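Data from the open day at the Skiltby workshop, 1 Dec 2020. Visitors were shown a two-fingered gripper working over a table of small laboratory items, using the Clikport control software. Recording ran during the demonstrations only.

## Contents

- `wrist/` – stills from the camera at the gripper, 936 files
- `logs/` – joint positions and gripper opening, one file per demonstration
- `notes.txt` – operator's remarks, typed up the same evening

Stills are numbered from 0001 within each demonstration. Logs are plain text, comma separated, with times in milliseconds. The log interval is 100 ms.

## Table and objects

The tabletop is plain and matt. Objects were laid out well apart so that people standing at the barrier could follow which one was meant. The set includes a white plastic test tube rack, crucible tongs, small cups and a folded cloth.

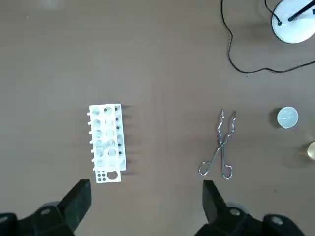

*Wrist camera: test tube rack and crucible tongs, fingers open.*

The tongs are thin and shiny and show bright highlights along their edges. If you use a brightness threshold to find objects, check it on the tongs first. The rack throws a soft shadow to its right, and our own outline script often counted that as part of the rack. We have left the outlines as they came out.

## Running order

Each demonstration started with a short talk, then the operator moved the arm by hand control. Questions were taken at the end, with the arm parked. The Babić group's talk on grippers was held in the next room and is not covered.

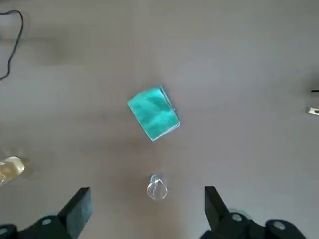 *Wrist camera: teal cloth, with a clear cup between the fingers.*

Clear plastic is the hard case in this set. The table shows through the cup, and little but the rim and sides marks it out. Labels for clear items were drawn by hand in Piltus and checked once.

## Known problems

- Logs from the second demonstration start late. The first 2000 ms are missing.
- Cables lie on the table in some stills and are not labelled.
- Objects only partly in view are labelled `partial`, with no class name.

## Changes

Version 2, January: label names made lower case, duplicate stills removed.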